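Progress report on the film Pomix, for the Fogh Fund
From Leif Damgaard, producer
4 May 2025

Dear friends at the fund,

I promised you a proper letter once the winter was behind us, and I am very happy to say that there is plenty to put in it. We have a locked picture! The edit ran a little longer than I told you in November (the second act simply would not sit still), but the film we have now is the one we talked about over that long lunch, and I think you will recognize it.

Sound is next. The mix is booked at Jotard, who have kindly held their smaller room for us, and the score is finished apart from 2 cues that the director wants to hear again with strings.

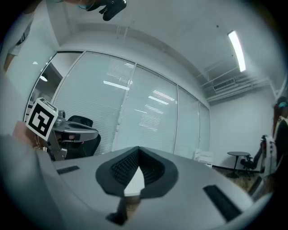
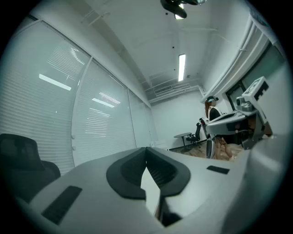
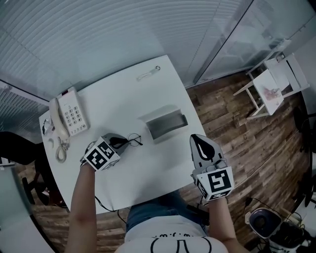

Hand-held grippers, seen in all three pictures. The bottom one also shows the table, with a pair of glasses on it.

On the premiere, we have settled on the Pruser, the old theater by the harbor. It has 946 seats, and yes, I did swallow hard when I signed - but the cast all want to come, and the staff there could not have been nicer to us. We have set aside 40 seats for you and your guests, so please send me names whenever you have them. There will be a short press call in the lobby beforehand, and the leads have agreed to stay on afterward and talk with the audience.

As for money, we are within the budget you approved, with one change. I have moved 3000 dollars from travel to subtitles, as two of our actors now live close by and won't need flights. If you would like to see the full ledger, just ask and I will send it over.

Still open are the poster, which has gone back to the designer for a warmer sky, and the final running order of the credits. I will write again when the mix is done.

With warm thanks, as ever,
Leif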